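Chapter 6
Grasping Thin and Woven Edges

The arm built in Chapters 2 to 5 has so far handled solid blocks with flat faces. A basket is a harder part. Its wall is thin, its surface is uneven, and the rim may give slightly when pressed. This chapter adds a wrist camera to the Warnham two-finger gripper and uses it, with a fixed camera at the bench, to place a fingertip against a woven wall.

You will need the finished arm, a clear white worktop and two rectangular baskets of different colours. Bench height is not critical, but the fixed camera must see both baskets. Set the closing speed to 85 steps per second and leave it there until Section 6.4. Readers using the Talukder driver board should enter 328 as the home offset – the default of 300 leaves the fingers too far apart.
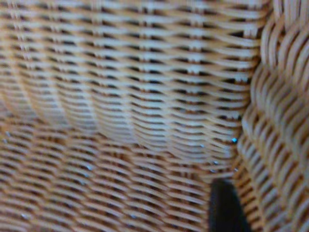
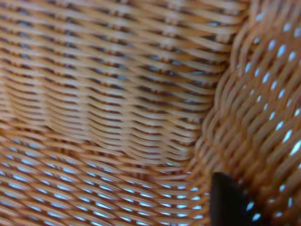
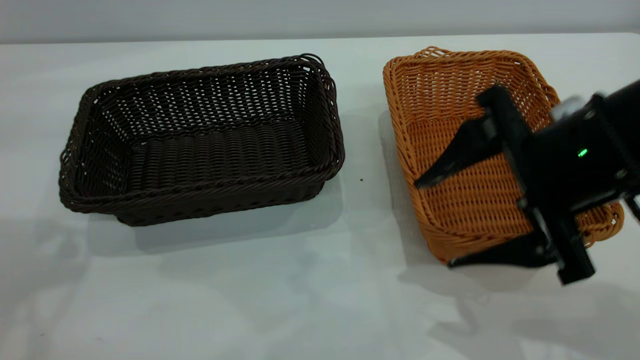 Fig. 6.1 First and second views: woven wicker and one gripper finger, from the wrist camera. Third view: both baskets and the gripper, from the fixed camera.

At close range the weave repeats, and a program that matches small patches will often settle on the wrong strand. Gaps that let light through add a second source of error, as their brightness changes with the angle of the wrist. Section 6.2 deals with the first problem by following the line where two surfaces meet. Section 6.3 deals with the second by fixing the exposure before each approach.

Save the wrist images from every trial. The exercises at the end of the chapter use a set of 1,000.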